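Skelon tells gyms to stop believing the shelf label

October

Storage advice for small gyms has become a business of its own, and Skelon would like to say plainly that it doubts most of it. The company, which fits out and tidies up exercise rooms for independent owners, has today published a short guide to what gets left on and around machines, and what can sensibly be done about it.

The guide draws on 40 rooms. Skelon makes no great claim for that number. It was enough, the company says, to show that the usual remedy – more shelves, more labels, another notice by the door – has a poor record. One site had 200 labelled cubbyholes along a wall and members still left their bottles on the equipment.

"Owners have been sold the idea that clutter is a furniture problem," said Kaan Sönmez, who wrote the guide. "I have sat through the presentations. They show you a photograph of a tidy room at seven in the morning and ask you for 3000 pounds. I would like to see the same room at seven in the evening before I paid for anything."

Sönmez is particularly hard on the small stuff. Bottles, jars, clips and lengths of cord take up hardly any room, so they are left out of most storage plans, and they are what staff spend their time picking up. The guide asks owners to deal with these before they move a single machine.
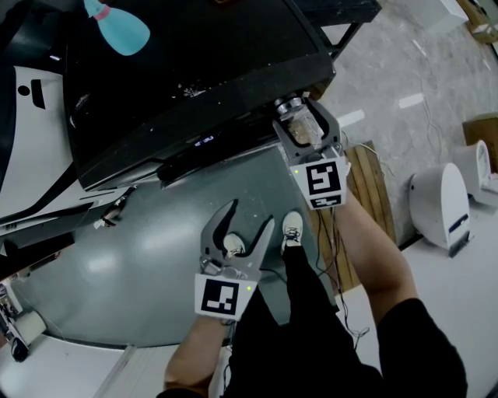 A small clear jar with a metal lid, held up near a machine's dark panel; a light blue bottle stands at the panel's corner.

Skelon's advice on jars is brief. Anything with a lid and no name on it goes to the front desk the same day. The guide does not recommend a lost property box on the gym floor, which in the company's experience fills up and is then ignored. Clear containers are preferred for chalk, spare screws and the like, though Skelon is not persuaded that seeing what is in a jar makes anyone more likely to put it back.

The section on floors is longer. Cords and clips should be lifted off the ground before cleaning, and floor markings should be kept to the ones people need to follow. Several owners in the Kekden area had added new lines every year without taking up the old ones. Skelon could find no member who knew what all of them meant.

Panels and displays get a page to themselves. The guide suggests a soft cloth and five minutes at closing time. It also advises against buying a special spray until somebody can show what it does that a damp cloth does not. Scuffs, it adds, are mostly there for good.

Readers hoping for a product at the end will be let down. Skelon does sell a wall rack, the Rarari, and the guide mentions it once, with a warning that it is no use in a room where the bottles are already ending up somewhere else. Owners are asked to try a month without new storage first.

The guide is free and can be collected from Skelon's showroom in Tokgöz or requested by post. A second part, on changing rooms, is being written. Kaan Sönmez is available for interview in the mornings.

Press enquiries: Skelon press desk, Tokgöz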